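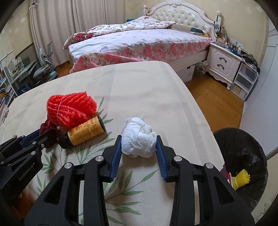

**Dostus Young Visitors' Club**

# Who picks up the rubbish?

Tidying a table sounds easy. You see a tissue, you know it is rubbish, and you put it in the bin. A robot has to learn each part of that.

A gripper is a kind of hand. The ones on this table have blue pads on their jaws. To pick up a crumpled tissue, the jaws go on either side of it and close. Soft things are tricky, as they change shape when you squeeze them. Netting can tangle. A small bottle lying on its side can roll.

## What changes for people?

Shona Treloar cleans guest rooms at Luswood, a hotel with 185 rooms. In December the hotel began using a robot to clear tables. Shona used to do every table herself. Now she checks the robot's work and spends more time making beds.

She also had to learn new things, such as how to stop the robot safely. She decides what to do when it isn't sure. Is a hair scrunchie rubbish, or does a guest want it back?

Some of her workmates worried about losing hours. Their manager, Pankaj Nishad, meets them every 10 days to talk about it.

**Word to know:** *automation* means using machines to do jobs that people used to do.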